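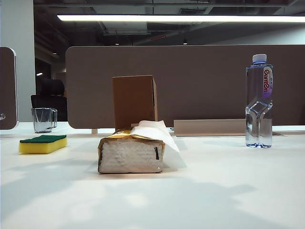 Desk 40, tissue pack on its side, cardboard box behind it, water bottle to the right.

**Ticket 796: tissues at desk 40 tear or come out in a clump**

Opened by: Gwendolyn Dunleavy
Area: Desk supplies, Plunell floor
Status: open, waiting on the next delivery

Hi Damian! So this is the tissue thing I grumbled about in the kitchen, now in writing like you asked. The gold packs we've been getting through Sumell are driving me a little nuts. I pull one and either get a corner (just a corner!) or a fat wad of six. The pack in the photo has one sheet hanging out at the top right, and you can see how tightly the rest are squashed together at the open end. The wrapper's crinkled and a bit torn around the edges too.

What I've tried so far:

- Fluffing the stack with my thumb before the first pull. Helped for maybe a day, then back to clumps.
- Standing the pack upright. It slides along with my hand when I pull, so I end up holding it down and pulling with the other hand. Not great when you're mid-sneeze.
- Laying it on its side. Better! It still tears if I yank, but a slow pull gets me one sheet most of the time.
- Swapping with a pack from desk 21. Same problem, so I don't think I just got a dud.

The old Skaken ones we had until May never did this, if that helps with the reorder.

---

**Damian Lehner, 2021-10-28**

Thanks Gwen, I tried one from the supply closet and got the wad of six on my first go. I'm asking Sumell if they'll swap the unopened ones. We've got 70 packs left, so please don't throw any out yet, even the annoying ones.

Is the brown box behind the tissues the Buchanan return, or is it yours?

---

**Gwendolyn Dunleavy**

Mine, I'll take it home! The Buchanan one is by the printer with a sticky note on it.

And okay, slow pulls from the side until we hear back. Could you set me aside two of the Skaken ones if any turn up in the closet? My allergies are being ridiculous this week.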